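Trumance Nightstand Notes

A small picture-and-text set about one gray nightstand and the things that end up on it

What this is

Trumance is the nightstand part of the larger Plorgate collection, which gathers pictures of everyday furniture in everyday use together with short written notes. The other parts cover kitchen shelves and hallway benches, and they have their own data cards. I started this one in May, thinking it would be a quick job for a couple of evenings, and it grew — as these things do — into a set of 153 notes, each tied to a picture. I have grown rather fond of the old thing along the way, so please forgive me if I go on about it a little.

The furniture

The nightstand is wood, painted gray, with a flat top, an open cubby right under it and three drawers below that. It stands on a speckled terrazzo floor. The paint has chipped in a few small places along the front edge of the top, and we decided early on to leave those alone, so if you are matching notes to pictures, the chips are a handy landmark. Each drawer has its own entry in the notes, called upper, middle and lower, and we count from the top down every time. Please keep to that if you send additions! An earlier draft counted from the floor up and it took me most of a weekend to straighten out.
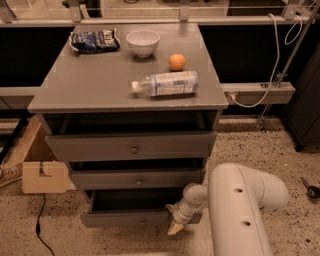
Lower drawer open, nothing inside; bottle, fruit, bowl and snack bag on top.

The things on top

The notes use plain names for the everyday items: bag, bowl, orange, bottle. The bag is the dark blue snack bag, crumpled, toward the back left. The bowl is small, white and ceramic, and it is logged as "empty, upright" in both sample pictures on this card. The bottle is clear plastic with a white screw cap, and when it lies on its side we write down which way the cap points, because that turned out to be the detail people asked for most. "Orange" is simply our word for the little round orange item, and you are welcome to call it something else in your own copy as long as you change it everywhere.

How a note is written

A note runs to 60 words at most. It begins with the top, moves on to the cubby and finishes with the drawers, upper to lower. A drawer gets one of three words: closed, ajar or open. "Ajar" covers anything from a thin dark gap to a drawer that sits just a bit proud of its neighbors, and I know that is a generous range. If you can't decide between closed and ajar, write ajar and put a question mark after it. Some 70 notes carry a question mark at the moment, nearly all of them for the middle drawer. 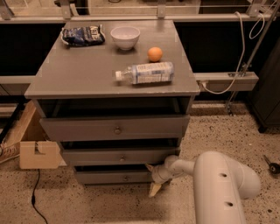
Middle drawer ajar, with a dark gap above it. Cap pointing left.

What's in the folder

The notes are in one plain text file, one note per line, with the picture number first. A second file lists the 7 drawer and surface terms with a sentence on each. Pictures are stored separately and numbered to match.

Known gaps

The cubby is dark inside in a good many pictures, and where we couldn't see into it the note says "cubby: not visible" and leaves it at that. The back of the nightstand isn't covered at all.

Using and adding to it

You may use the notes freely for teaching, study or your own tidying projects, with a mention of Plorgate. Copies are kept on Gredata, in the folder called Filip, next to the hallway benches. Corrections are very welcome there, even tiny ones — just give the picture number and the drawer.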